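Can it do the dishes yet? Short answer from Shahram Asadi: no. He runs the bench at Dalano, two arms and a white table, and he's tired of the question.

"Folding a towel, fine, on a good day. Wiping up, sometimes. Ask me about a sink full of forks and I leave the room."

Shop floor is closer, he says. Small parts, flat surface, same light all day. Last run was 169 tries at picking and placing. He wont give the score - "better than May." 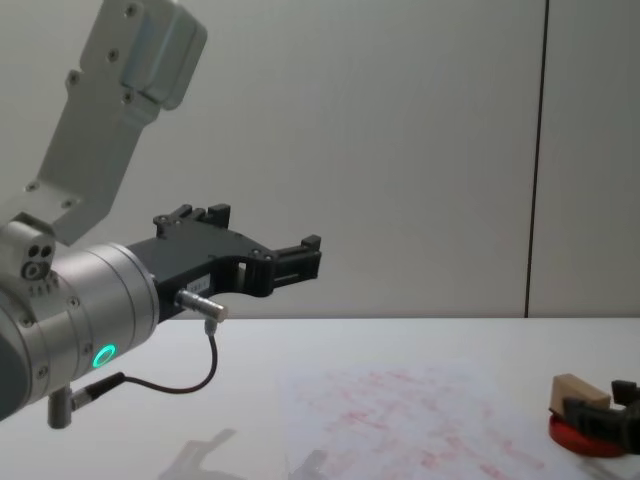
So when?

Asadi shrugs. "For sorting on a bench, 2 years. For your kitchen, 10, and I'd want someone standing by."

Would he buy one himself? Long pause. "I have a dishwasher. Its great."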